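工单 2215:Jaltby 台面油涂后发黏,长时间不干
产品:Jaltby 食品接触木器油,1000 毫升装
提交人:Anjana Nanayakkara
经销商:Zenar 木工用品
状态:处理中
优先级:普通

2月27日 星期二 提交人首次描述

我在一块枫木拼板砧板上用了贵司的油,按罐身说明薄涂两遍,每遍间隔一晚。说明上写“次日可轻度使用”。到今天,手掌按上去还是会粘,抬手时有轻微的拉扯感,纸巾擦过会留毛。罐子是新开的,封膜完好。请不要先让我“再等几天”,这句话我在经销商那里已经听过两遍了。

我想知道的事情很具体:这一批油里有没有加干燥剂,加的是什么,正常完全固化要多久。罐身上只写“天然配方”,这四个字没法拿来排查问题。

客服第一次回复

您好,感谢反馈。木器油的固化时间受温度、湿度和通风影响,建议您将砧板移至通风处,再静置几天观察。如有多余油膜,可用干净棉布擦除。

提交人回复

收到,和我预料的一样。房间温度19度,窗户白天开着。多余的油在涂完后十五分钟就擦掉了,两遍都擦了,用的是不掉毛的棉布。这些我在电话里都讲过,工单里却没有记录,所以再写一次。

另外,“受温度、湿度和通风影响”适用于世界上任何一种油。我问的是这一罐。

客服第二次回复

您好,已将您的问题转给产品组。为协助判断,请提供以下信息:木材种类;此前是否涂过其他产品;打磨到多少目;用量。

提交人回复

木材:枫木,长条拼接,颜色深浅不一,拼条之间的胶线摸上去是平的。
此前处理:没有。买来就是素板,没有上过蜡,也没有上过矿物油。这一点我问过卖家,卖家说没有,我保留怀疑,但滴水测试时水几分钟就渗进去了,看不出有封闭层。
打磨:最后一道240目,之后用微湿的布起毛,干透再轻磨一遍。
用量:没有称重。两遍加起来,罐里的液面几乎看不出下降。

我自己也做了对照,免得你们说是木头的问题。同一次打磨剩下的枫木边角料,一块涂你们的油,一块涂我柜子里剩的 Cuditz 亚麻籽油,第三块什么也不涂,放在同一个架子上。到第五天早上,Cuditz 那块已经干爽,你们那块还粘手。样本很小,我知道,一块对一块说明不了全部。但如果问题出在房间湿度,两块应该一起发黏才对。

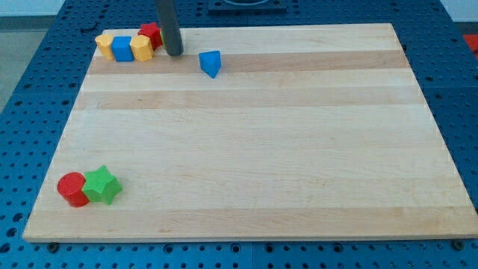
客服 Subramaniam 在这里接手了工单,他写道,边角料的对照很有帮助,不过两种油的配方不同,固化速度本来就不能直接比较;他更想知道罐子开封前有没有摇匀,如果催干成分沉在罐底,上层倒出来的油会慢很多。

提交人回复

这是整张工单里第一个像样的问题。答案是没有摇。罐身正面没有写要摇,背面我用手机放大看了,也没有。说明书折页第三面最下面有一行小字:“使用前请充分混合。”我承认那行字存在。我不承认一个正常人会在涂砧板之前读完折页的第三面。

另外请说明,你提到的“催干成分”是什么。前面两次回复都没有提过里面有这种东西,而你们网页上写的是“不含任何添加剂”。这两个说法总有一个要改。如果是金属皂类,我需要知道是哪一种金属,因为这是要接触食物的东西。

Subramaniam 回复

您说得对,网页的措辞和实际配方不一致,我已经提交修改。成分表需要技术部门书面确认,我不想凭记忆告诉您,拿到后会附在本工单里。在此之前,建议这块砧板先不要接触食物。

关于发黏的部分,可以按下面的步骤处理:
1. 用棉布蘸少量柑橘类溶剂,顺木纹擦拭发黏的表面,擦完换布再擦一遍。
2. 静置一夜。
3. 如仍发黏,用灰色百洁布轻磨,把软膜去掉,不必磨到木头。
4. 罐子倒置数小时后充分摇匀,在边角料上先试一遍。
5. 用过的布摊平晾干或浸水后丢弃,不要揉成团,有自燃风险。

提交人回复

第5步请加到罐身上,用大字。它比“天然配方”重要得多。

步骤1到3已经做了。柑橘溶剂擦过以后,第一块布上有明显的黄色残留,第二块少很多。第二天早上手掌按上去不粘了,侧面和端面还有一点涩,又用百洁布磨了一次。目前表面是干的,但我不打算把它算作“已解决”,原因有两个。第一,我去掉的是你们的油,等于回到了起点。第二,摇匀以后是否正常,还没有验证。

步骤4正在做。罐子倒置一晚,摇的时候能感觉到底部有东西在动。新的一块边角料今天上午涂了第一遍,同样十五分钟后擦净。

提交人补充

边角料结果:第二天傍晚仍有轻微粘手,第三天上午干爽。比没摇之前快,这一点我承认。“次日可轻度使用”仍然不成立,至少在19度的房间里不成立。

顺便查了购买记录。这罐油是去年8月从 Zenar 买的,罐底没有生产日期,只有一串喷码。请告知喷码怎么读。如果货在架子上放了两年才卖给我,沉淀成那样就不奇怪了,而这也不该由我来摇。

Subramaniam 回复

喷码的前四位是年份和周数,后面是灌装线编号。麻烦您拍下喷码或直接抄给我,我来查对应批次的留样。如果批次有问题,会由我们承担更换费用,含运费。另外,罐身文案的修改申请已经提交,包括摇匀提示和布料处理的警告,印刷需要时间,我没有办法给您承诺日期。

提交人回复

喷码已抄在附件里。运费85元,我先垫付把剩下的油寄回去,收据一并附上。换来的那罐我会先在边角料上试,试完再决定砧板上涂不涂。

成分表还没有收到。在收到之前请不要关闭这张工单,系统上次在七天没有动静之后自动把它关了,我又重新打开了一次。

内部备注(客户可见)

自动关闭已停用。待技术部门提供成分书面确认。待留样检测。待 Zenar 确认该批次入库时间。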